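The Paper on the Floor

Bernadette Flanagan had promised her sister that the back room would be fit for company by supper, and she meant it, the way she had meant it in January and a good many times before that. It was a nice room, really, with pale blinds and a long curved desk she had loved at first sight (and cursed all the way up the stairs at Plokthorpe, with Henrik Lammers on the other end telling her to turn it, turn it, no, the other way!).

The trouble was that she could never pick up a thing without thinking about it. A ball of paper might be an old grocery list, or it might be the letter she'd started to Visitación and given up on after two lines, and how was a person to know without smoothing it out?
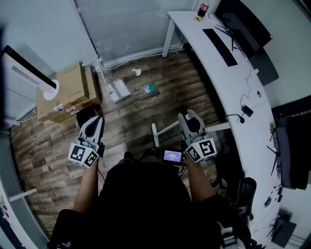

The floor by the window, before supper.

So she began with the paper, and told herself the soda bottle could wait, and the little yellow note beside it too. Then the cardboard box by the wall caught her eye, and she remembered her mother, who kept every box that ever came into the house and could tell you what had been in each one.

"Are you nearly done in there?" Henrik called from the kitchen.

"Nearly," said Bernadette, and she sat a while longer with the blinds down, thinking about her mother's boxes, until the smell of onions came under the door.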